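The House Rules, Version 8

Fri 27 March

I have spent a good part of this winter writing rules for robot arms that do not exist. They live in a simulator, they bolt to nothing, and if one of them swings through a wall the only casualty is my afternoon. You would think this was the one corner of the trade where a person could skip the paperwork. I thought so too, and then I inherited the Pledano task set.

Pledano is our pile of simulated household scenes, 258 of them at last count, built by whoever was free that week. Every scene worked on the machine of the person who made it. Some of them also worked elsewhere. The instructions attached to them were things like "tidy up" and "put it back," with "it" left as a matter for the reader's conscience.

So there is now a rulebook. Citlali Escobedo wrote the first version on one side of a sheet of paper, and I have been making it worse ever since. We are on version 8.

Rule one is that every object gets a plain name and keeps it. If it's a bowl in the object list, it's a bowl in the instruction and a bowl in the log. We had one scene where the same thing was a dish, a bowl and, in a late-night burst of poetry, a vessel. If there are two bowls, you say which one you want, by color or size, and you don't say "the nice one."

Rule two covers starting positions. Nothing begins the run sunk into the tabletop or hovering above it. This sounds too obvious to write down. I wrote it down after watching a mug shoot toward the ceiling the moment the clock started, because it had begun life a hair inside the table and physics wanted it out. Let everything settle first, then save, then call it a scene.
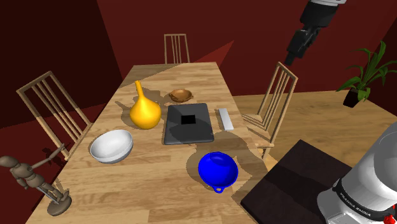

Rule three is the one people argue with. It says the furniture counts. A chair is an obstacle even if your task never mentions chairs, and an arm that brushes one on its way to a successful pick has had a collision, and the collision goes in the log. Higinio Rosales held out against this for most of a month. His position was that nobody at home minds if you bump a chair. My position was that I have met people at home, and some of them are sitting in the chair.

We settled on two columns, one for whether the task got done and one for what got touched along the way. He still calls the second one the manners column. I have stopped correcting him and it may end up as the official name.

Rule four is about clutter. Put in things the arm doesn't need, and pick shapes that don't resemble each other. A tall thin neck and a flat slab ask very different things of a gripper, and a table full of cubes will flatter any method you care to run on it. But write down what's clutter and what's target before the first run. If you decide afterward that the thing it knocked over was only decoration, you have invented a new kind of score and it will always be a good one.

Rule five: 400 runs per scene, with the random seeds saved. We used to do 70, and the numbers wobbled enough that you could get whichever answer you'd had in mind at breakfast. The bigger count is slow. I have read a lot of novels this quarter.

Rule six says that a limit is a limit. Joint speeds and reach stay at whatever the real arm allows, even when nothing real is attached. It's very tempting to give a simulated arm a little extra elbow. Then somebody takes the result down the hall to the hardware and comes back with questions.

There is a rule seven, on lighting and shadows, but Citlali and I are still rewriting each other's sentences and I'd rather not quote it while she's ahead.

The rest is housekeeping. Scene files get a version number. Changes get a note saying who and why — "fixed" is not a note. Old scenes stay in the archive so that last year's scores can still be checked against last year's table.

We're moving everything over in April. Higinio has volunteered to go through the old instructions and rewrite each "it" as an actual noun, and I've sent him the first batch before he can reconsider.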